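3.2. État initial des pièces et plis résiduels

Les pièces textiles du corpus Voyle ont été réparties selon leur comportement à plat avant le premier pli. Ce choix s'écarte de la classification par catégorie d'usage (torchon, serviette, vêtement) retenue dans nos travaux antérieurs à Lestavside, dont les classes regroupaient des étoffes de tenue très inégale. Le corpus compte 2276 relevés, obtenus sur 200 pièces. Chaque relevé décrit le contour de l'étoffe, l'orientation des plis résiduels et l'écart des bords à la droite qui joint les coins.

Deux familles de défauts sont distinguées. Les défauts de contour regroupent les bords ondulés, les coins rentrants et les côtés obliques ; les défauts de surface comprennent les plis marqués et les plis diffus. Les deux familles coexistent souvent sur une même pièce. La figure 4 en donne un cas sur tissu noir : le bord supérieur est presque rectiligne, le bord inférieur légèrement ondulé, et le côté gauche s'incurve vers l'intérieur près du haut avant de rejoindre un coin pointu. Un pli horizontal peu marqué traverse le centre et la partie droite, tandis que des plis diagonaux peu profonds occupent la moitié gauche – ils se dirigent vers le coin inférieur.
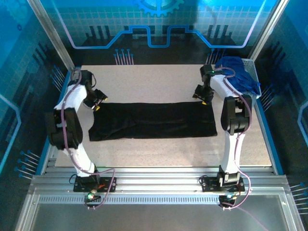 Figure 4 – Tissu noir étalé à plat, en rectangle allongé, sur plateau beige clair finement moucheté.

3.3. Critère de planéité

Une pièce est dite plane lorsque l'écart maximal de chacun de ses bords reste inférieur à 17 mm et qu'aucun pli ne relie deux bords opposés. Le second terme du critère a été ajouté après les essais préliminaires de Trestden, où des étoffes au contour acceptable donnaient des piles irrégulières dès le deuxième pliage. Les plis diffus ne sont pas éliminatoires. Leur orientation est néanmoins consignée, car un pli diagonal dirigé vers un coin tend à déplacer celui-ci lors du rabat.

Les tissus sombres posent une difficulté propre : le contraste avec le plateau facilite le tracé du contour, mais les plis de faible relief y sont peu lisibles. Pour ces pièces, le relevé de surface a été effectué deux fois, sous des éclairages d'incidence différente, et seuls les plis présents dans les deux relevés ont été conservés.

Dernière mise à jour : septembre
Partages : 17 | Commentaires : 4

Articles liés
Tenue des étoffes tissées après lavage répété : protocole Flendness
Le corpus Voyle : constitution et annotation
Régularité des piles de linge plié, essais de Trestden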